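Chapter 6
Measuring Attendance

Reading time: 4 minutes

Attendance is the most widely collected figure in school administration and among the least consistently defined. A pupil marked present at registration may still miss half of the lessons that follow. 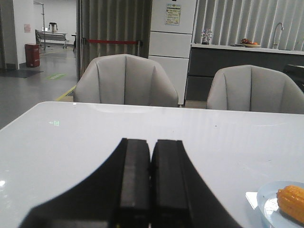 Last updated: 8 April 2026

This chapter separates session attendance from lesson attendance and shows how each is calculated. The main data set is the Drosetti survey, which covers 1,016 pupils over one November. Section 6.2 sets out the Kontogiannis correction for late arrival. Section 6.3 applies it to schools with fewer than 100 pupils, where a single long absence can shift the annual rate.

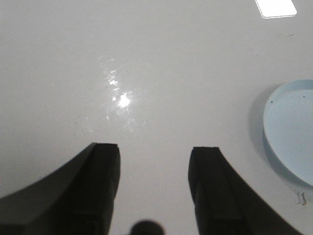
Fig. 6.2. Gripper fingers above a white tabletop.

Readers should know how to compute a weighted mean before starting Section 6.1.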